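April 3, 2025
By the Home Desk, Trereo

Keep the small tin

Every spring the advice comes round again: throw out the little boxes. I think it is wrong, at least where jewellery is concerned. A heart-shaped tin is a perfectly good place for a ring, and the bed is a perfectly good place to sort one out.

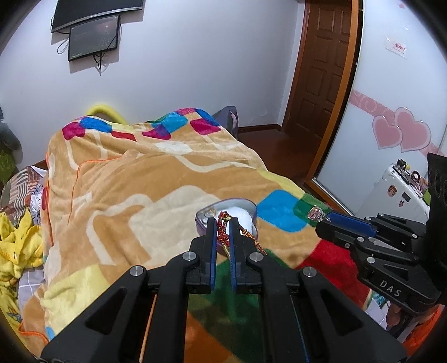
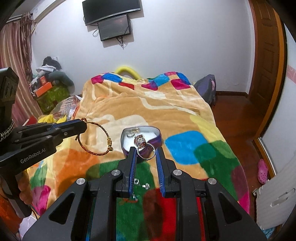
A purple heart on a patterned blanket, with bits of sparkle lying beside it.

What the big boxes get wrong

Last November I bought a Weltau jewellery case with 25 compartments. I used seven. The rest filled up with hair grips and spare buttons, and I still couldn't find the ring I wanted on the morning I wanted it.

A small tin has one space and a lid. If it won't shut, you own too much for it and something has to go to a sister or a charity shop. Cords and bracelets should go in last, or they drag everything else out with them.

I would tip the lot out on a blanket twice a year. Things don't roll off it the way they do on a table. Pick a plain blanket if you have one, as clear stones are hard to spot on a busy pattern.

The Weltau case is in the loft now.

Get the Trereo newsletter. You can unsubscribe at any time.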